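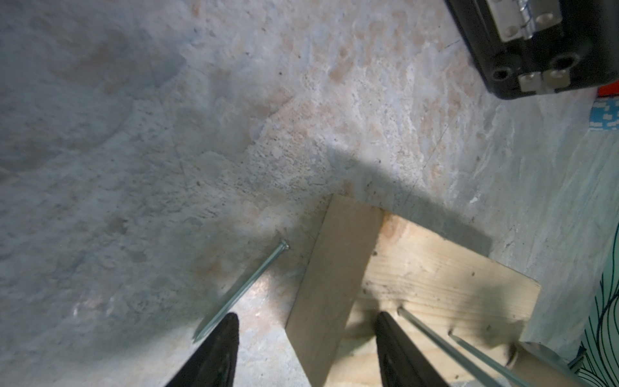 Bare concrete, blotches and all

From: Kane Henare
To: Iltow Old Houses list
Subject: Re: Concrete floors – paint, seal or leave alone?

Hi all,

Ifeanyi Osagie wrote:

> We've had the old carpet tiles up in the back kitchen and there's
> concrete under the lot of it. My brother-in-law says paint it, the
> man at Mellor says seal it, and my wife says put the carpet back.
> Has anyone lived with a bare one for any length of time? Is it
> freezing? Does it ever stop making dust? Budget is 2,000 for the
> whole room including the sink, so I can't go mad.
>
> Ifeanyi

I've lived with one for 9 years now, so I'll have a go at this, and the rest of you can shout at me afterwards.

First thing, don't paint it. I painted ours the first winter with a tin of grey floor paint I got cheap and it looked fantastic until February, when it started lifting by the back door in bits the size of a cornflake. Then we had cornflakes all through the house. I spent most of a spring on my knees with a scraper and I still find flecks behind the freezer. If your floor was laid before people bothered with a damp membrane (and from what you said about the age of the extension, I'd bet on it), the moisture has to come up somewhere and it'll bring your paint with it.

Do the plastic sheet test before you buy anything at all. Tape a square of clear plastic down tight on all four sides, leave it a couple of days and see if it's wet underneath. Do one in the middle and one near the outside wall, because ours came up bone dry in one spot and sopping in the other. Cost me nothing except an argument with the cat.

As for dust, yes, a bare one dusts. Mop it, let it dry, and by teatime your socks are pale again. What cured it for me was a hardener, the thin watery stuff that soaks in. I used Drelenico, two coats with a stiff broom, windows open. It doesn't go shiny and it won't hide any stains, so if you want a nice even colour you'll be disappointed. I like the marks myself – there's a rusty ring where somebody must have kept a paint tin for years and I've got quite fond of it.

Cold, well, it's cold. Slippers from October. We have a big rug under the table and that does most of the work.

On money, we had two quotes for digging out and relaying with insulation, one at 3,784 and the other at 2,950, and the cheaper one didn't include taking the rubble away. That's when I decided I liked bare concrete! So I don't think you'd manage it inside your budget, sink or no sink.

If you do want a smooth finish later, Bondik do a levelling compound that a friend used in her utility room, but she says mix less than you think you need and work fast. Hers went off in the bucket and the bucket is now a doorstop.

What did the man at Mellor want to sell you, out of interest? If it's the rubbery sealer in the white tub I'd steer clear until you've done the plastic test.

Cheers,
Kane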